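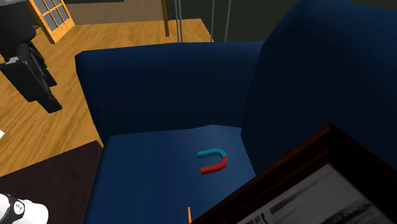
Robotics Club: Sofa Scene Progress Report
Nov 21, 2019

The Atden Robotics Club has moved its simulation team onto the third task in the Neltalo student challenge. The first two tasks used a bare table. The third uses a living room, with a sofa as the work surface and household objects placed on it. Entries run entirely in the simulator, so the club can work on it from any machine in the lab.

The object set for our scene includes a horseshoe magnet, a thin orange stick, a plaid pillow and a framed picture. Starting poses are drawn at random at the beginning of each episode. A run is scored on whether the named object ends up inside the target zone, with points taken off for contact between the arm and the sofa.

Most of the work since September has gone into the magnet. It is modeled as a plain U with a square section and a color split at the bend. The planner from last year picks a grasp across the center of an object's bounding box, and on a U shape the center is the open gap. The fingers closed on nothing. The grasp sampler now works from the mesh surface and accepts only pairs of points with solid material between them. In practice that leaves two families of grasp: across one arm of the U, or across the bend.
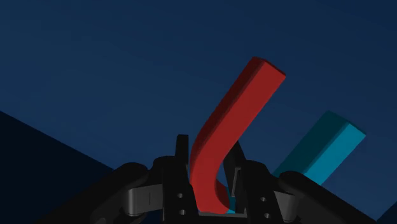

Wrist view, with the red half of the magnet between the two fingers.

The wrist view is used for the last stage of the approach only. Color segmentation works well on the red half against the blue seat. The teal half is less reliable where its side faces are in shade, and the threshold for it had to be set separately. We also render a depth channel, but it is not yet part of the controller.

The present test batch is 177 episodes. Each episode is capped at 2,000 simulation steps, and the lab machines run 16 in parallel. Failures are sorted by cause. The largest group is arm-to-sofa contact during the approach, mainly at the armrests. The collision model treated each armrest as a box, which is too small at the front where the padding bulges. A convex hull fitted to the mesh has replaced it. Planning time went up slightly and stays within the limit.

The framed picture is the second open item. It is wide and flat, it can hide smaller objects from the fixed view, and any tilt during the lift brings a corner down toward the seat. The lift height has been raised and the wrist speed cut until the lower corner is clear.

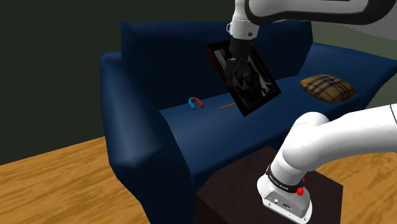
Framed picture over the seat, fixed view.

Scene files and the new sampler are in the club repository under the Nevisia branch. Pull before the next session, as the old armrest boxes will still load from a stale cache. Members working on the Voß controller should keep to the main branch for now.

The simulation team has 8 members and could use two more, preferably with some Python. Meetings are on Thursdays after the last class period, in the computer lab.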